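Search this site
Enter keywords
Go

Weekly care for a hand-held gripper

Jun 27, 2019

If you have one of the Flulach hand-held grippers, you probably already know how forgiving they are. Ours has been in and out of people's living rooms since March, and it still opens and closes much as it did when we took it out of the case. But a little looking after goes a long way, and I'd like to walk you through what we do with it once a week. Set aside 20 minutes and clear a bit of table. A cup of tea is optional (keep it well away from the lens, please!).

What you'll want nearby

A soft lens cloth, a small dry paintbrush, the little hex key from the case, and a strip of masking tape for holding screws. We also keep a folded towel under the gripper so the housing doesn't get scuffed, and if you have a desk lamp with a bendy neck, bring that over too.

Cleaning the lens

Switch everything off first and unplug the cable at the gripper end. Brush the lens before you wipe it – a bit of grit under a cloth will leave a mark you'll be looking at for months. Then wipe in small circles from the middle outward. The wide lens sees a great deal, including smears right out near the rim, so tilt it under the lamp and check the edges before you move on.

Checking the jaws

Open the jaws all the way and let them close slowly. You're feeling for any catch or wobble. If there's a catch, it is nearly always fluff, especially after a day spent with blankets and cushions, and the paintbrush will get most of it out. If there's a wobble, give the mounting screws a quarter turn and try again. Please don't lean on the hex key. The screws go into plastic, and I have stripped one of them myself, so I speak with some feeling here.

Work the jaws 100 times when you're done. It sounds like a lot, but it goes quickly, and any screw that means to loosen will usually do it by then.

Looking at the markers

The small square markers need to be flat, clean and fully stuck down. Wipe them dry, with no spray. If a corner has lifted, peel the whole thing off and put on a fresh one from the Zesstead sheet, lining it up with the old outline. Pressing a tired one back down never lasts.

Trying it out on something soft

Plug back in, start a recording, and do 3 slow reaches toward something with a bit of give in it. A throw over the back of a sofa is ideal, as you get folds, edges and some pattern all at once. Take your time going in, and keep the head camera on as well if you normally wear one.
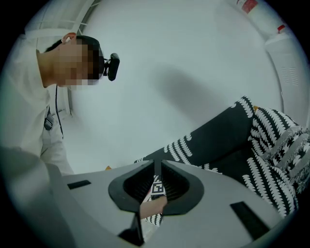
A reach toward the sofa throw, from the gripper's own camera.

Play the recording back and look for soft patches or flicker. If it's all clear, wipe down the housing, coil the cable loosely and pop everything back in the case. If something still looks off, go back to the lens first, then the markers, and leave the screws until last.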